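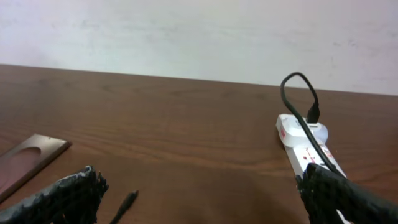

On September 10, 2020, a list member wrote:

> I'm fairly new here, so forgive me if these have been asked before. I have
> been trying to catch the Cocco beacon from my back porch for a couple of
> weeks with a handheld antenna, and I'm puzzled by a few things. First, it
> always seems to come up earlier than Doneo says it will. I have checked my
> clock and it's fine. Second, the tone slides downward the whole time, so
> that by the end I'm nowhere near where I started on the dial. And third,
> I wrote down the frame counter on one pass and it said 254, and on the very
> next pass it was down in the single digits. Did the satellite reset itself?
> Should somebody be told? I would hate to think it was in trouble and I was
> the only one who had noticed.

Welcome to the list, and please don't ever worry about asking something that's been asked before! Half of us are here because we like answering, and the other half have forgotten what we said last time. I'm very glad to hear of another porch listener, too. I started out just the same way, and I still think it's the nicest way to do it, even if the mosquitoes don't agree with me.

Let me take the counter first, so you can sleep tonight. Cocco keeps its frame count in a single byte, so the largest number it can show is one more than the one you wrote down, and after that it goes back to zero and starts over. You happened to catch it right before it rolled over. A real reset does put the counter back to zero as well, so it was a sensible thing to wonder, but in that case the uptime field (it's the one right after the battery voltage) would go back to zero along with it. If your uptime kept climbing from the one pass to the next, everything is fine up there. If you still have both lines written down, I'd love to see them anyway, because my own log has a gap that week.

Now the early arrivals. I'd be willing to bet that your Doneo is working from an old set of orbital elements. Those are the numbers that describe the orbit at one particular moment, and the program carries them forward from there. They go stale. Cocco was let go in February at a height of 500 kilometers, and even that far up there is a little bit of air dragging on it. It sinks very slowly, and the funny part is that a satellite in a lower orbit gets around faster, so it runs ahead of where the old numbers put it. A few days won't matter to anyone with a handheld antenna. Leave it for some weeks and you'll be fumbling with the headphones while it's already over the trees, as I have done more often than I'd like to admit.

Doneo will fetch fresh elements by itself, but only if you tell it to. It's under the station menu, near the bottom, and it comes switched off. I do mine by hand on Sunday evenings out of pure habit. While you're in there, have a look at your location and elevation, and see that it has your time zone right. Mine was set to Hordale for the longest time after I borrowed the club's settings file, and I live two hours' drive from Hordale.

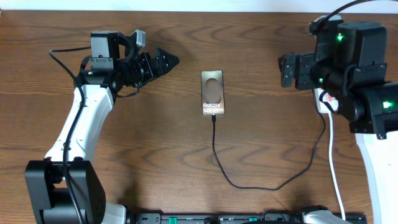 Phone on the table, between the two arms.

As for the sliding tone, you're hearing Doppler shift, the same thing that makes a train horn drop as it goes by you. The satellite is coming toward you in the first half of the pass, so the signal arrives a bit high, and then it's going away and the signal arrives a bit low. The quickest change comes right in the middle, when it's closest. On a high pass it goes down in a real swoop, and on a low one it's gentler and you can nearly keep up with it by hand. I start above the listed frequency, with a scrap of paper marked in steps, and I work my way down. Some people let the software steer the radio for them, and that's lovely if your radio has the right connection on the back. Mine doesn't – it's older than some of the members here.

You didn't mention how long your passes last, but don't be discouraged if they're short. Down here at Pirnwood I have a hill on one side and a neighbor's barn on the other, and six minutes is a good one for me. Turn the antenna in your hand as you go, too. Cocco is tumbling slowly, and the signal fades in and out as it rolls. A quarter twist of the wrist will often bring it right back. It took me far too long to learn that, and I had blamed the cable, the connectors and finally the weather.

One more thing while I'm rambling. The Hordale station is collecting reports from anyone who can send in decoded frames, even partial ones. They can only hear it when it's over them, so a frame caught from somewhere else fills in part of the orbit they miss. The battery voltage just after it comes out of shadow is the number they want most. Plain text in an email to the list will do perfectly well, with the time in UTC, and please do say UTC when you write it, as we've had some confusion.

Do write back and tell us whether new elements cured the timing. I'll be out with my own antenna for the late pass tomorrow if the clouds of bugs allow it.

Warm regards and good listening,
from the hill side of Pirnwood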